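Section 4. Sorting blocks and clearing the tabletop

The Kadum leaflet that comes with the tray claims a table can be sorted in "moments." Ignore it. Allow a good half hour the first time, and more if the blocks have been living in one big bag.

Before you start

You need the sorting tray, the utensil holder, and a flat surface with room to spare in front of the tray. The leaflet also recommends a Flellell non-slip mat. We tried one under the tray and could find no difference on a speckled top like ours, so the steps below leave it out.

4.1 Setting out

1. Wipe the surface and dry it. Crumbs end up in the compartments and stay there.

2. Put the utensil holder in a back corner, handles up. It can share the table with the tray, but don't let it share the job. Small blocks dropped between the dividers are a nuisance to get out.

3. Set the tray next to the holder, toward the back. Leave the front of the table open for loose blocks.

4. Decide which color goes where and keep to it. We use yellow on the left, red in the middle, green on the right. The order has no special merit, whatever the leaflet says about "natural color flow."

5. Tip out a small batch. The leaflet suggests 100 blocks at a time, and that is too many for most tables.
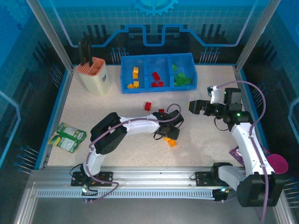 Saskia Sutcliffe disagrees with step 5 and wrote to say so: tip out the whole bag, because small batches only mean you give up after the second one, and the leftovers go back in the bag unsorted. She has a point about giving up. We still find that a full bag on a table means blocks on the floor, so the step stands. Try hers if your table has raised sides.

4.2 Sorting

6. Take one color at a time. Picking up whatever is nearest sounds faster and may be, for a few minutes.

7. Lay the blocks in the compartment by hand. Thrown blocks bounce over the walls into the next color.

8. Put odd colors to one side. Orange is the usual offender with a three-part tray, and under a warm lamp it passes for red. Check the middle compartment before you call it finished.

9. Throw out packaging or move it off the table. A crumpled snack packet can hide several small blocks, so lift it before you decide the table is clear.

Note: Tasthorpe sells a fourth compartment that clips to the side. Ours came unclipped twice in one evening. A cereal bowl does the same work.

4.3 Keeping bins clear of the work area

10. If you use larger bins as well as the tray, stand them well apart. You want a wide patch of bare counter between them where a hand can reach down without knocking a rim.

11. Turn any low or sloping front toward you. Reaching over a high wall gets old quickly.

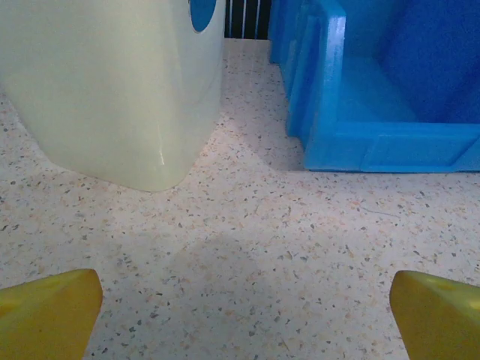 12. Look over the bare patch from a low angle before you put anything back on it. On a flecked surface a small pale block is easy to miss from above.

13. Don't stack full bins. The Cunha catalog rates its large bin for 900 blocks, and the lid on ours bowed at nearly 600.

Caution: Small blocks are a choking hazard. Keep them away from children under three, and check the floor as well as the table.

If the count comes up short, look under the tray first, then in the utensil holder.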